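"I'm the bowl person," she says, when asked for her job title. The badge says something longer. She has been at Clirkum for 3 years, most of them spent at a packing bench, and she now spends her shifts at a table where two robot arms learn to put away dishes.

Learn is the company's word. Hers is "rehearse." An operator guides the arms through a job, the job gets recorded, and then everything is put back where it was so it can be done again. The target for the dish project, which the company calls Potia, is 3,584 recorded runs by August. She keeps the number on a sticky note inside her locker, where she says it can't look at her.

"When I told my mother I was going to work with robots, she pictured me being replaced by one. I said no, I'm the one who tidies up after it. She said she didn't see how that was a promotion."

It was, in fact, a promotion. It came with a small raise and a stool.

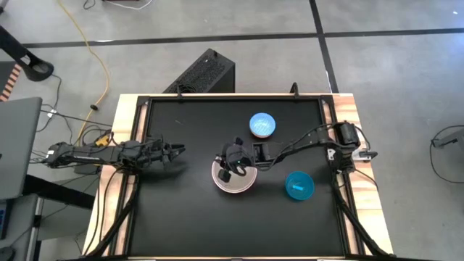

One of the two-arm tables at Clirkum, with three bowls laid out on the work surface.

The work goes in blocks. Seven runs, then a pause to check the recordings, then 7 more. Between runs she moves the bowls to the next layout on the sheet. Her old job was measured in parcels per hour, and she was good at it, and her wrists have opinions on the subject to this day. The new one is measured in runs the software people agree to keep.

"In packing, if the box was closed, you were done," she says. "Now I can do a whole morning and somebody upstairs tells me the left arm hesitated. Well, so did I. It was before coffee."

I ask if she finds it dull. She takes the question more seriously than I meant it.

"It's dull the way driving is dull. You can't go off and think about something else, or you bump a bowl and have to start over. My friends imagine I stand there with my arms folded and the machine gets on with it. I have never been so busy watching something go slowly."

She has started noticing dishes at home, which she does not recommend. Her husband stacks them by size. She used to stack them however they landed, and has lately caught herself lining up the rims and waiting a second before letting go – the way the operators are told to, so the end of the movement shows up clean in the recording.

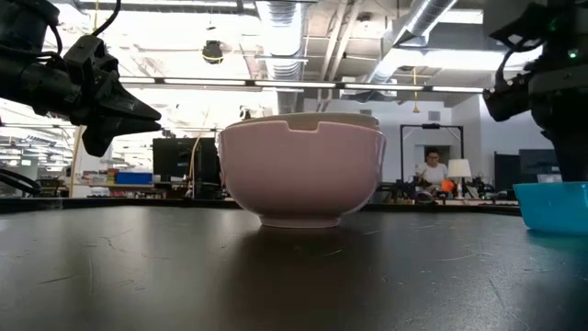

A cream-colored bowl nested in a pink one, between the two grippers.

Stacking, she says, was the first job that made her respect the problem. A person drops one bowl into another without looking. At the table there are two grippers, each with two fingers, and the person guiding them has to decide which arm does what. New operators tend to use one arm for everything and forget about the other.

"You have to remind them they've got two. It's like teaching a kid to use a knife and fork."

The part she likes least is the vocabulary. People in meetings talk about "freeing up" the staff. Two of her former benchmates were moved to Zosholm, the other site, when the packing line got its new sorter, and were told they had been freed up. One of them now drives 70 minutes each way.

"I don't blame the arms for that. Somebody bought the sorter, and somebody signed the transfer letters, and it wasn't a gripper holding the pen. But I'd like it if they asked us first. They ask us which chairs we want. They could ask us that."

To be fair to Clirkum, it has begun asking a few things. Operators now write the layout sheets themselves, after an early batch sent down by the planners called for a bowl in a spot one of the arms could not reach. She kept a copy of that one too. Her locker sounds crowded.

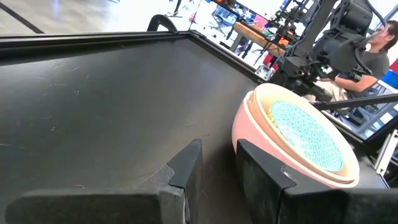

Words and pictures: Kikuchi staff
2025-12-11

The newer sheets have more going on in them. Bowls get tipped on their sides, and they get things put inside them. She argued for the mess. In the early weeks every dish on the table was clean, upright and waiting politely, and she told the planners that she had never once come home to a kitchen like that.

"They wrote it down," she says. "I was so surprised I forgot what I was going to say next."

Does she think the arms will do the dishes by themselves someday, in somebody's actual kitchen? She thinks they might, for somebody with patience and a big kitchen. Would she buy one?

"I'd want to see it do a lasagna pan first."

Her break is over by then. She has the next layout sheet folded in her back pocket, and she wants to get through another block before lunch, while the operator she likes is still on shift.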